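Edell Hand Gripper, two-finger, with ribbed pads
Sold by Parley - $669

I've had the Edell on my own desk since June and I still pick it up for no good reason (ask Gwendolyn!). It's a hand-held gripper for folks collecting household demos, and bedding and clothes are where I like it best. The ribbed pads are the part I'd pay for.

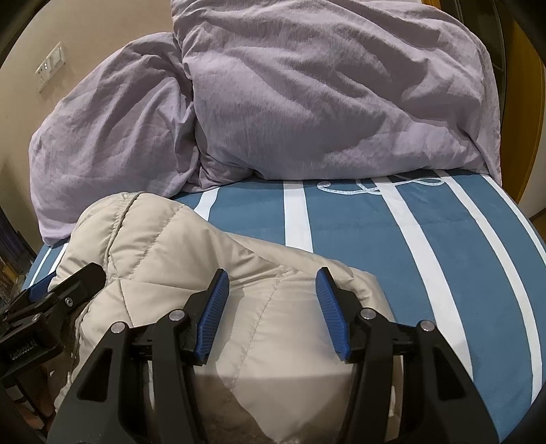
Edell over a folded puffer jacket, blue pads open.

Puffy stuff is my favorite test - go in slow, let the fingers close all the way, then lift. Four spare pads come in the box, and swapping them takes me a couple of minutes with the little driver. If you're after something lighter, look at the Cisetti, but I find its grip a bit narrow for coats.

Spare pad sets are $86. Questions go to me, Amos Greenberg, through the Parley contact form.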